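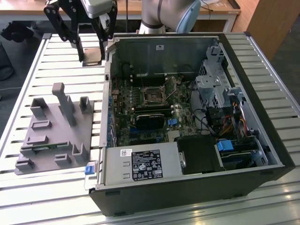

drolex_user2
Has anyone here run the Kurnent teardown kit on mixed desktops yet? We have had one on trial since July. Screws and side panels are fine. My doubt is the loose wiring: on a tower like this one, with black cables curving over the space between the board and the drive enclosure, the planner picks cautious paths and cycle time goes up to 59 seconds per part.

hafþ_bench
Which fingers? The stock pads are too wide for RAM clips. Dramby sell a narrower set, 2 mm at the tip.

drolex_user2
Stock pads, printed fixture.

mortlake
Disagree that it is the planner. Ours did 100 towers with the default settings and the slow ones all had the fixture clamped off square. Re-zero it first.

hafþ_bench
Re-zeroing won't move a cable - the depth data is still poor on black sleeving. Tie them back by hand.

mortlake
Then you are paying for an operator as well. Kurnent quote it as unattended.

drolex_user2
Will re-zero tonight and post the logs for 5 units.

Search this forum
Go

Last updated: 29 March 2018

Related topics
Hafþórsson wrist mount - bolt pattern
Drolex feeder or Kurnent tray?
Dramby pads wearing unevenly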